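Folding Tablecloths and Other Big Floppy Fabric Without Losing Your Mind

I have a weakness for printed table linens. Citrus, especially. Give me a cloth with orange slices all over it and I'll find a table to put it on, even if the table has to come up from the basement first.
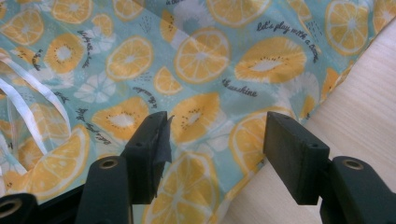 So you would think I'd have been good at looking after them all these years, and I wasn't! For the longest time I folded everything in a hurry after supper, jammed it in the drawer under the silverware, and then wondered why I had a big crease running right through the middle of everybody's plates at the next birthday. A few readers asked how I keep mine now, so I'm writing it all down in one go. Some of it is from my mother-in-law, some from trial and error, and one bit is from Lorenz Reisinger, who ran the linen counter at Aigner when I worked there as a student (more on him further down).

Start on a table, and clear it first

I used to fold on the bed. A bed is soft, the cloth sinks into it, and your edges wander all over the place. A bare table or a clean countertop is so much better. Wipe it down and dry it properly, and run your palm over it for crumbs and rough spots. If your table is old like ours and has a splintery corner, lay the cloth away from that corner or you'll be picking snags out with a needle.

Shake the cloth out, let it land any old way, and then tug it straight from the corners. Don't pull from the middle of a side, you'll just stretch the hem and it goes wavy.

Look at the print, but trust the hem

Prints fool you. Fruit and flowers tossed around in every direction have no straight lines to follow, and even stripes and checks can be printed a little crooked on the cheaper cloths. I spent an entire evening once trying to line up a row of lemons on a cloth from Skernano and the row simply wasn't straight. Match hem to hem and corner to corner, and let the fruit fall where it likes.

If you're cutting fabric and not only folding it, this goes double. Snip the edge, pull one thread across, and cut along the gap it leaves. It's slow going but you get a true edge. It works nicely on plain cotton and linen weaves. Don't try it on anything knit or coated!

The fold itself

1. Lay the cloth right side down.
2. Bring one long side over to the middle, then the other long side over to meet it. Leave a finger's width between them.
3. Fold one half over the other along that gap, so you have a long strip.
4. Smooth from the fold outward with the flat of your hand.
5. Now roll the strip from one short end. Loosely - you're not packing a parachute.

The rolling was the big change for me. With the folded stack I always had hard creases across the width, and with a roll I get two or three soft lines the long way that mostly drop out overnight if I put the cloth on the table the evening before. I save the cardboard tubes from gift wrap and roll the best ones around those, with a layer of plain white tissue in between so the fabric isn't sitting right on the cardboard.

Lorenz's trick

Back to Lorenz. He could refold a display cloth in the time it took me to find the tag, and what he did was move himself and leave the cloth alone. He'd fold one side, walk around the table, fold the other. I was forever swiveling the fabric toward me and getting it bunched up underneath. Walk around! I feel silly every time I remember I have legs.

He also pinned a little paper label to each one with the size on it. I do this with a safety pin through the hem, and I write which table it fits, so mine say things like "kitchen, no leaf" or "porch". No more unrolling four cloths to find the round one.

Washing and stains

Fruit juice and coffee want cold water as soon as you can get to them, from the back of the fabric, so you're pushing the stain out the way it came in. Grease gets a dab of dish soap, worked in with a fingertip and left for 10 minutes before it goes in the machine. Candle wax I let harden completely and then scrape with the back of a butter knife.

Bright prints I turn inside the fold, wash on cool, and never leave in the sun longer than they need to dry. I lost a lovely yellow one to an August clothesline. One half of it is still yellow.

Take them out while there's a little damp left in them and iron on the wrong side. If you hate ironing (me too), hang the cloth over a shower rod, spritz it lightly and pull down on the corners. Good enough for everyday.

Where they live

Mine are in a deep drawer in the dining room, rolls side by side, everyday ones in front. Holiday things get rotated in every January when the Christmas cloths have been washed and put away. I keep 14 in the drawer and if a new one comes home, an old one has to go to the rag bag or to my sister. She has done very well out of this rule.

Please don't store them in plastic. A cotton pillowcase works fine and lets the fabric breathe. And make sure they're bone dry first, even if they came off the line feeling dry. I give mine an extra night over a chair.

What to do with the worn-out ones

Cut around the bad spots and there's usually plenty left. I get napkins out of the corners (two hems are already done for you), bread bag liners out of the long sides, and covers for jam jars out of whatever remains. Pinking shears are enough for the jar covers. For the napkins I sew a narrow double hem and press it before I stitch, which I skipped on the first set, and they came out looking like lettuce.

The jam jar covers pattern is on the Gavidside page if you want it, with the sizes for the small and the large lids.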